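Werkstattbuch, Eintrag im Januar, vormittags
von Liv Eklund

Drucken | Per E-Mail senden

Der Abwasch ist ja ein Thema, über das man bei uns länger reden kann als über jedes Messprotokoll, und deshalb schreibe ich heute einmal ordentlich auf, wie es um das grüne Abtropfgestell und den hellen Tisch steht. Trygve hatte gebeten, dass wir das festhalten, bevor er die nächste Bestellung bei Habte aufgibt, und er hat natürlich recht – sonst kaufen wir wieder Körbe, die keiner wollte.

Das Gestell hat jetzt seinen Platz ganz rechts auf dem Tisch, mit der langen Seite quer, und links bleibt reichlich Fläche zum Abstellen und Arbeiten. Ich mag das sehr so. Man kommt gut an die Gläser heran, und der hohe Besteckbehälter sitzt hinten rechts in der Ecke, wo er keinem im Weg ist. Ein Klarglas steht am linken Ende, daneben etwas Rundes, Grünes. 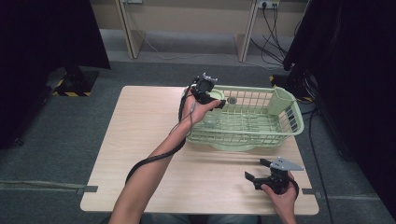
Zur Tischplatte

Die Platte macht mir wirklich Freude, das muss ich einmal loswerden. Imani hatte sich damals eine dunklere gewünscht (sie hatte sogar ein Muster von Bruretti mitgebracht, das noch immer in meiner Schublade liegt), aber auf der hellen sieht man jeden Kalkrand, und genau das brauchen wir beim Vergleichen der Spülmittel. Die Maserung läuft in langen, weichen Bögen, an manchen Stellen rücken die Linien zusammen, und dann liegt wieder ein ganz ruhiges Stück daneben.

Gewischt wird mit 500 ml lauwarmem Wasser und einem kleinen Spritzer Flaris, immer mit der Maserung. Wenche nimmt lieber 300 ml und einen festeren Lappen, das geht auch, nur bitte hinterher nachtrocknen.

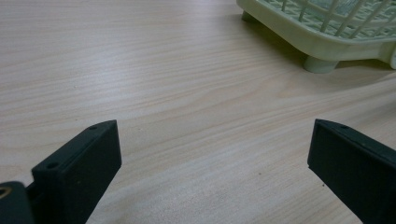

Darf man heiße Tassen direkt auf die Platte stellen?

Lieber einen Untersetzer nehmen, die Korkscheiben liegen im Fach 9 gleich neben den Lappen.

Dann noch zur Schale unter dem Gestell. Vorn hat sie eine wellige Rinne, die nach links in eine Art geschwungenen Auslauf übergeht, und in solchen Rillen setzt sich gern Kalk fest, wenn man nicht hinterher ist. Ich nehme dafür die alte Flaschenbürste und fahre zuerst die feinen Rippen entlang, danach den Rand. Das Gitter kommt vorher herunter. Anahera schwört auf Zitronensäure und hat mir ihr Rezept auf einen Zettel geschrieben, den ich leider verlegt habe – bitte noch einmal!

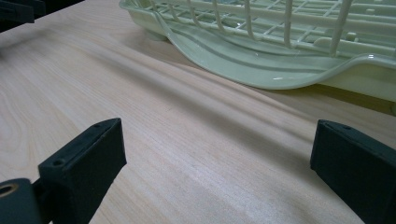 Hellgrüne Abtropfschale mit aufgelegtem Gitter, vorn die Rinne.

Offen bleibt: Ersatzbürste besorgen, Trygve wegen der Habte-Bestellung antworten, Seite 26 im alten Buch nachschlagen (da stand etwas zum Entkalken).

Kommentare

Anahera Tuhiwai: Zettel kommt, liebe Liv. Einen Esslöffel auf das Schälchen, über Mittag stehen lassen, gut nachspülen.

Trygve Strand: Danke, das hilft mir. Bestelle bei Habte nur die Bürsten. Körbe haben wir genug.

Wenche Rønning: Ich bleibe bei meinem festen Lappen.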